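Flaltavetti 36 satellite messenger: my review after one season on the coast

I bought the Flaltavetti because I walk and paddle alone in places where the phone has no signal. After the news stories of recent years about travelers who went missing, my family asked me to carry something. I paid 462 dollars for it, and I have now used it for a full season near Hetumdale.

The idea is simple. You press one button and the device sends your position to a web page, where the people you choose can follow you. There is a second button, under a cover, for calling rescue. I never pressed that one, so I can not judge it.

Setting up took me a whole evening. The activation page did not accept my address, and the manual is a bad translation (I know something about bad translations). The support desk of Brirkinier, the shop where I ordered, answered the next morning and solved it.

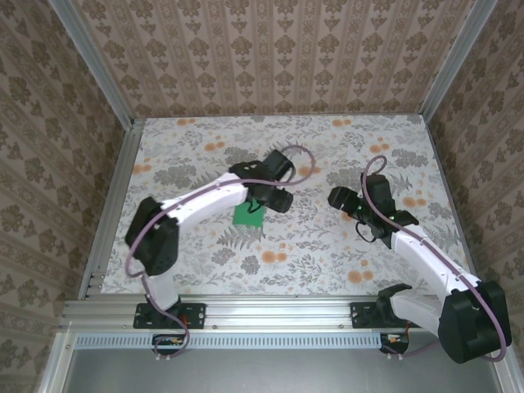 Two arms on one rail, with the green square on the table.

In open terrain the tracking is very good. Every point was on the map where I expected it, and my sister could see when I stopped for lunch. Under thick trees it is another story. On one forest walk there was a gap of 3 hours in my track, and at home they were already discussing whom to call. The device had shown me a green light the whole time. For me this is the most serious fault. If a message did not leave, I want to know it.

The battery is better than promised. I charged it on Friday evening and it was still alive when I came home nine days later, with tracking set to the slowest interval.

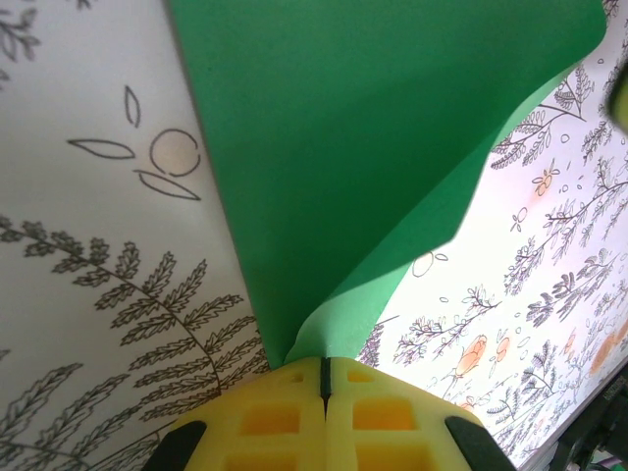

Subscription and privacy

Read the contract before you pay. The cheapest plan can be paused only in September, and the tracking page is public until you switch on a password. I found this setting by accident. Anyone with the link could have seen where I slept, and that is a strange choice for a safety product.

I also compared it for one weekend with the older Yusuf 2501, which I borrowed. The Yusuf is heavier and its screen is hard to read, but it tells you clearly when a message has failed. 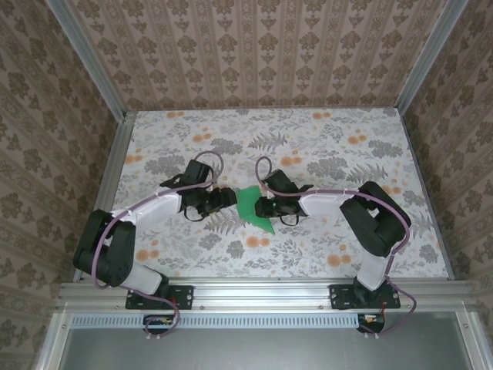 So I am a little divided. The Flaltavetti is light, it survived salt water and one fall on rocks, and the price is fair. If you walk mostly in the open, I can recommend it. For deep forest I would wait for a software update – or look for a used Yusuf. I give it three stars of five, and I will change this if they repair the green light.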